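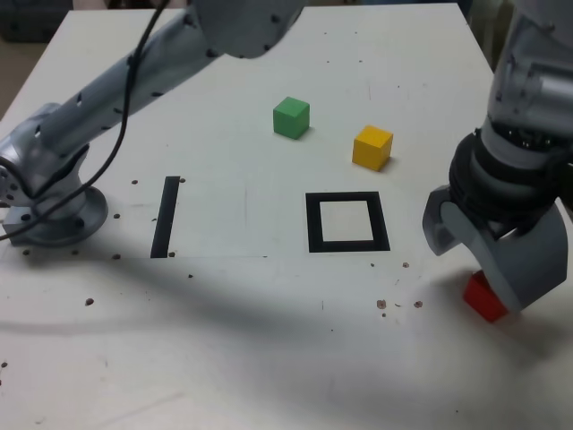 Figure 1. The white table with the blocks and the black markings.

Project report: Sorting blocks by color on a marked table
Hovura workshop course, 2020-03-01

I picked the table layout part of the Wimari project mainly for the blocks, I'll admit it. Everyone else wanted the written half, and I had a drawer full of wooden cubes and a lot of opinions about tape. So this report is about the table: what goes on it, where, and how I changed my mind a few times along the way.

The cubes are small and plain, with one color each (red and green are the two I use most). I tried painted numbers on top for a while and dropped them. They looked great close up, but from a chair you couldn't read a thing, and color does the job anyway.

The markings took longer than the cubes! There is a hollow black square and a single black bar, both right on the tabletop. The square is the goal area and the bar is a divider. My first square was much too small, so one cube more or less filled it and any little bump counted as a miss. I made it bigger over a weekend and the scoring sheet got a lot less annoying to fill in.

The tabletop is white, and I went back and forth on that. White shows every scuff – and ours has plenty – but the colors stand out so well against it that I stopped complaining. I tested brown paper too, borrowed from the Cheetham room, and the red block looked dull on it.

For the layout trials I used 10 starting positions and repeated each one 5 times. The worst were the ones with two cubes nearly touching, because there isn't much side left to grab. I now leave a gap of at least one cube width between blocks, and that rule is on the Gernutari checklist in pencil.

Things I still want to do in April: redraw the bar so it runs parallel to the table edge, sand the corners of the cubes a little, and try one round under the desk lamp with the ceiling lights off. Shadows bothered me more than I expected, mostly late in the afternoon. My spare cubes are in the top drawer if the next group wants them.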